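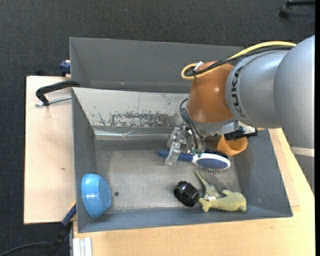

Grauer Metallbehälter auf zwei hellen Holzplatten. Im unteren Teil der weißlichen Rückwand ist die Beschichtung abgeplatzt.

Blechbehälter im Umlauf: „Der Lack geht zuerst an der Rückwand“

Anjana Munasinghe betreut bei Trallell den Bestand an offenen Sammelbehältern aus Stahlblech. Erfasst sind derzeit 1.132 Stück, davon 682 aus der Baureihe Flindier mit schrägen Seitenwänden. Der Rest verteilt sich auf ältere Formen mit geraden Wänden und auf Einzelanfertigungen. Gelagert werden darin Kleinteile, Handwerkzeug, Reinigungsgerät und Haushaltsartikel, meist gemischt.

Die häufigste Beanstandung betrifft die Beschichtung. Munasinghe unterscheidet zwischen Kratzern, die im Lack enden, und Stellen, an denen der Lack vom Untergrund abhebt. „Ein Kratzer bleibt, wie er ist. Eine Abplatzung wächst“, sagt sie. Betroffen sei meist ein waagerechter Streifen in der unteren Hälfte der Rückwand. Dorthin rutschten die Teile, wenn jemand den Behälter von vorn befülle und dabei leicht nach hinten kippe. Die Seitenwände blieben deutlich länger in Ordnung, bei den schrägen gleite der Inhalt ab, statt mit der Kante aufzuschlagen.

Auf die Frage nach dem Grenzwert für eine Instandsetzung nennt sie keine Fläche in Quadratzentimetern. Geprüft werde mit dem Fingernagel am Rand der Fehlstelle. Hebe sich der Lack dabei weiter ab, komme der Behälter aus dem Umlauf. „Wenn der Rand fest sitzt, schleifen wir ihn flach und tragen das in die Karteikarte ein. Mehr passiert dann erst einmal nicht.“ Im März seien auf diese Weise 94 Behälter durchgesehen worden. Zwei davon wurden verschrottet, beide wegen verzogener Böden.

Als Lack verwendet Trallell ein zweikomponentiges Produkt mit der internen Bezeichnung Zokska. Die Grundierung wird getrennt aufgetragen und muss über Nacht stehen. Munasinghe hält den Farbton für nebensächlich, räumt aber ein, dass er die Kontrolle beeinflusst. „Auf Weiß sieht man jede Fehlstelle sofort. Auf Dunkelgrau muss man mit der Lampe flach über das Blech leuchten, und das macht am Nachmittag keiner mehr gern.“ Die Werkstatt habe deshalb eine Zeit lang helle Rückwände in graue Behälter eingesetzt. Einheitlich sei der Bestand dadurch nicht geworden.

Zur Aufstellung äußert sie sich ausführlicher. Stahlblech auf einer Holzplatte sei unkritisch, solange die Auflage eben ist. Stehe ein Behälter über der Fuge zwischen zwei Platten, müsse die Höhe beider Platten stimmen. Schon ein kleiner Versatz genüge, damit der Boden beim Hineingreifen federt. Sie legt dafür ein Stahllineal quer über die Fuge und prüft gegen das Licht. „Untergelegte Pappe finde ich ständig. Die setzt sich innerhalb von Tagen, danach kippelt es wieder.“

Teppichboden im Arbeitsbereich bewertet sie zwiespältig. Er dämpfe das Geräusch, wenn etwas danebenfalle, und schone Kunststoffbecher und Griffe. Lacksplitter ließen sich aus dunklem, meliertem Flor allerdings schlecht heraussuchen. Am Standort Khan werde der Bereich unter den Tischen darum abgesaugt, bevor die Behälter bewegt werden, und danach ein zweites Mal.

Beim Inhalt rät sie zur Trennung nach Gewicht. Bürsten, Becher und ähnliche leichte Teile könnten lose liegen. Schwere Metallteile gehörten in einen Einsatz oder wenigstens auf eine Matte. Eine feste Ordnung innerhalb des Behälters verlangt sie nicht. „Es ist ein Sammelbehälter. Wer Fächer braucht, soll einen mit Fächern nehmen.“ Bürsten würden mit den Borsten zur Seite abgelegt, damit sie sich nicht flach drücken. Becher lägen besser, als dass sie stünden, wenn der Behälter noch getragen werde.

Gereinigt wird mit lauwarmem Wasser und einem neutralen Mittel. Scheuerschwämme sind ausgeschlossen. Blanke Metallleisten im Innenraum wischt die Werkstatt trocken nach, Klebeband wird vorher abgezogen und der Kleberrest mit Spiritus entfernt. Auf bereits angegriffenem Lack lässt Munasinghe den Spiritus weg und nimmt Seifenlauge, auch wenn es länger dauert.

Offen ist die Frage der Kantenradien. Die Baureihe Flindier soll vorn eine stärker gerundete Oberkante bekommen. Munasinghe hat einen Musterbehälter dafür geprüft und zurückgegeben: Am Übergang zur Seitenwand war die Schichtdicke zu gering. Ein zweites Muster ist bestellt, einen Liefertermin hat sie noch nicht.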